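A Thursday at the Lirnstead Open Lab

I had been looking forward to the Lirnstead open day since July, and I was not disappointed (even the coffee was good!). The upstairs room is where they gather examples for the learning system, all of it done by people with hand-held grippers, working through one garment after another. Our guide told us they had 2,672 recordings so far, almost 85 of them from that morning, and I could happily have stayed and watched until closing.

When our group came in, a dark gray polo shirt was laid out flat on the table, sleeves wide, with the big bright "Fast UMI" letters on the black cloth behind it. I do love those orange ridged finger pads.

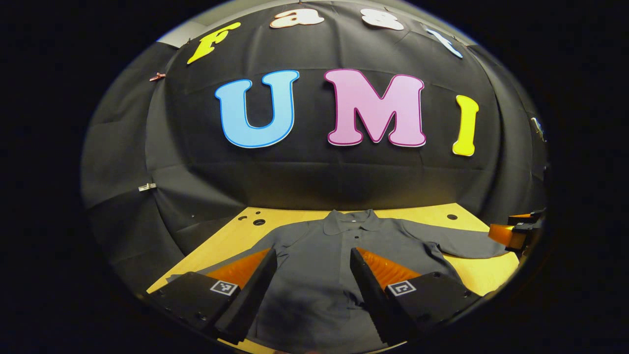 Getting there

Take the Vandero bus to the last stop and walk up the hill. Doors open at 10 a.m.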